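Rekero Stone Sealer, 600 ml
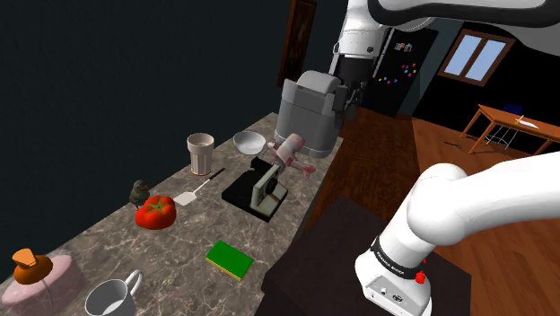
Marble is a lovely thing to own until somebody cuts a lemon on it. Rekero won't make your counter bulletproof, and we'd be wary of any bottle that says it will. It slows things down. Red wine, oil and coffee sit on the surface long enough for you to find a cloth, finish your sentence and wipe.

Acid is another matter. Vinegar and citrus dull polished marble whether it's sealed or not, so please don't write to us about the lemon. Ilaria Sartori answers our mail and she has a folder.

How to use it
Clean the counter and let it dry overnight. Wipe on a thin coat, wait 10 minutes, then buff off everything that's left. Everything. Leftover sealer dries to a haze that looks like breath on a window – it comes off, but you won't enjoy it. Keep the counter dry for the rest of the day.

One bottle covers up to 30 square feet on honed stone, more on polished.

Good for: marble, limestone, travertine, unglazed tile
Not for: quartz composite, laminate, wood, the dog's water bowl
Finish: none. If you want shine, see Fitier Polish.
Item no.: 2360

New cap since March. The old one leaked and we heard about it. Bottles with the old cap are still on the clearance page, priced accordingly – store them upright.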